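I got back from our March open day at Prerkstead with sore feet and a notebook full of scribbles, and three people have since asked me how we set up the bottle table. So I'm writing it all down while I still remember it. If you've got a two-armed robot, a table, and a date when strangers are going to walk in and want to see it do something, this should get you most of the way there.

We're Noltomix, we're a small outfit, and this was the first time we'd let the public in (400 of them over the day!). Before that we'd only ever done private visits, the kind where six people from Keskinen turn up, nod politely and ask about cycle times. An open day is a different animal. You'll have kids, retirees, somebody's uncle who used to run a bottling line and knows far more than you do, and all of them want to see the hands move.

## Pick a job people already understand

My first idea was cable insertion, and I'm very glad I got talked out of it. It's lovely work and it looks like nothing at all from two metres away. Lorcan Tully said we should do bottles, and he was right, and I've told him so, and he's been unbearable ever since.

Bottles work for a few reasons. Everyone has picked one up. They're bright, so people at the back can follow them. They roll a bit, which makes it interesting. And when the robot gets one wrong, your visitors can see straight away what went wrong, and they'll tell you, loudly.

What you want is:

- one type of object, with a few spares in a box under the table
- a colour that stands out from the tabletop (orange on green is brilliant)
- printed labels left on, so the thing looks like it came from a shop
- caps done up tight. Check every one. Please learn from my shoes.

## Set up the table

1. **Put down a plain surface.** We use green. Pull it smooth, and go over it again just before the doors open, as somebody will have leaned on it.

2. **Mark your handover edge.** We run yellow tape down the left side of the work area. It isn't pretty and it gets wrinkly by lunch, but it gives whoever is resetting the bottles something to aim for. Cheap tape is fine. Layer it if it starts to lift.

3. **Measure the reach.** Ours is set up so that everything the arms need is within 900 mm of the base. Do this with the actual bottle in the hand, with the wrist bracket on. I did it once with an empty hand and had to move the whole table after morning tea.

4. **Give yourself a second table.** Ours is a white one that sits right behind the first, and it's where the controller lives, along with phones, cases and whatever else the crew has been carrying. You could try telling people to keep their stuff elsewhere. I gave up on that years ago.

5. **Sort the seat.** Whoever is resetting is going to be there for a good long stretch, so get them a proper chair with a clear way in and out.

6. **Load the routine.** We run ours in Brundska, which is our own in-house sequencer and nothing fancy. Any setup will do as long as you can pause it, step back one move, and start from the top without restarting the whole system. Test those three things until you can do them while chatting.
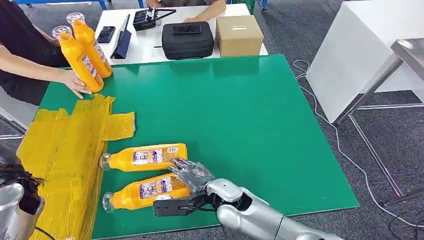 **How long should a single demo run be?**

Five minutes is plenty, including the talking. We tried ten at the rehearsal and people started drifting off toward the sausage sizzle.

## Work out who does what

You can run this with two people, though three is a lot more comfortable. On our table the roles went like this.

**The resetter** sits at the table and handles the bottles. They put them out, straighten them, take them back, and hand over a fresh one if a label gets scuffed. It's the best seat in the house, to be fair, and also the most tiring.

**The driver** has the controller and looks after stopping and starting. The driver doesn't give the talk. I mean it! The moment you're explaining something to a nine-year-old you've stopped watching the arms, and that's a bad swap.

**The talker** stands out front. That was me, all day, and I'd lost my voice by 3 pm.

Before you open, agree on one word that means stop. Ours is "hold". The resetter can say it, the talker can say it, and the driver stops the robot straight away and asks why afterwards. Also agree on when hands go in. Our rule is that the resetter only touches bottles on their own side of the table, and if they need to go further than that, they say "hold" first and wait for "clear" to come back.

Leif Fagerlund was our driver and he's about as calm as people get. We used the stop word a handful of times and I don't think a single visitor noticed anything beyond a short pause. I filled the gaps by asking people to guess which bottle was next.

## Run the routine

Our sequence is simple. Bottles start on their sides with the caps all facing the same way. The robot picks one, lifts it, sets it down in the next spot, and shuffles through until they're in neat rows. Each pick takes 40 seconds at demo speed — much slower than it could go, but if you run it fast nobody past the front row sees what the fingers are doing.

Start by getting the bottles lined up and parallel. They don't have to be perfect. A slight angle is good, since it gives you something to point out when the hand adjusts for it.

Next, bring the hand down slowly over the label. The label end is where ours grips best, down toward the base where the bottle is fattest. If you let it go for the neck you'll get a lot of spinning. I'd leave the other arm parked up with the palm open while the first one works. Visitors love it, they think it's waving, and it keeps the second hand well away from the bottles.

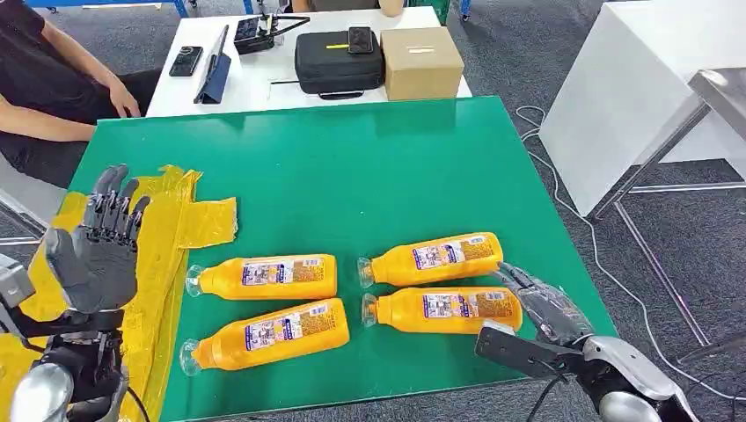
After that it's a matter of letting the thing get on with it. Resist the urge to narrate every joint. I'd say one sentence at the start ("it's going to try to pick up the one nearest to us"), then keep quiet until the hand closes, and then take questions while it moves across. People get surprisingly tense during the grip. I heard an actual gasp from a group of high school teachers.

When a grasp slips, let it slip. Give the robot one more go at it. If the second try doesn't work either, call hold, let the resetter sort it out, and carry on with the next one. We had several slips over the day and they got the best conversations going by a country mile. A retired nurse told me at length how hard it had been to relearn picking up a mug after she'd broken her wrist, and half the group joined in.

## Try something squashier

If you've got a gripper as well as hands, have a soft-packaging round up your sleeve for the quieter patches. Shiny plastic packs are a nice contrast to a bottle. They crumple and change shape while you're holding them, and they throw reflections all over the place, so there's a heap to talk about.

A few settings worth fiddling with beforehand:

- Close slowly. Slower than you think, then slower again.
- Grab an end where there's a bit of give in the plastic. Going for the fat middle part sends the pack shooting sideways.
- Keep your ribbed finger pads clean. A damp cloth between groups, then dry them off.
- Put the wrist view up on a screen if you can. I wasn't convinced about this one, but a whole mob of kids parked themselves in front of it and wouldn't budge.
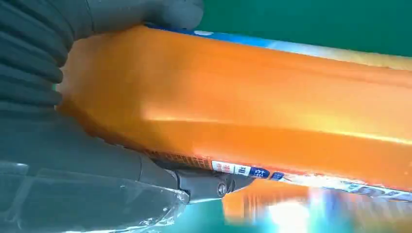 Don't be tempted to crank up the force to stop things moving about. I did that in rehearsal and we ended up with a burst pack and crumbs in places crumbs should never be. It's better to let it wobble a little on the way up, and if it keeps sliding, drop the lift height so it hasn't got far to fall. We also cut the sideways speed in half for this round, and I wish I'd done that from the start.

One more thing on the wrist view: it comes up sideways when the wrist is turned, and you will get asked about it by every second person. I just tilted my head and kept going. You could rotate the feed in software, but then it's wrong as soon as the wrist turns back, so take your pick.

## Check the hardware between groups

We left a gap between groups and used it properly. Leif did a quick once-over each time, bending right down to the gripper to look at it, and it only took him a minute or two. His list, more or less:

- bolts at the finger joints: look, then touch
- tape on the arm: pressed flat, no tails flapping about
- plastic film or gloves: not bunched up anywhere near a joint
- cables hanging from the forearms: free to move, nothing hooked
- controller battery
- bottle caps (yes, again)

If anything looks off, skip the next run and do a talk-only session. We did one of those mid-morning with the arms parked and it went down really well.

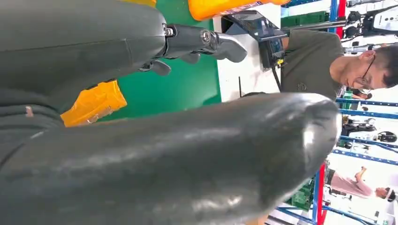 ## Pack up

Park the arms first, power down, and only then start clearing the table. Lorcan likes to coil cables while people are still asking questions, and I've asked him to stop, as it makes visitors feel shooed out.

Peel the tape off the same day if you can. Leave it overnight and you'll be scraping gunk off with a ruler. Wipe the bottles down and check them over before they go back in the box, and put the squashed ones aside for practice — they're great for testing grip settings later on.

Then write up your notes before you go home. Mine for next time say: bigger sign at the door, throat lozenges, a stool for the talker, and a second box of bottles. I've also got "ask Keskinen re mat" in there and I have no idea what I meant by it, so if anyone from that visit is reading, drop me a line.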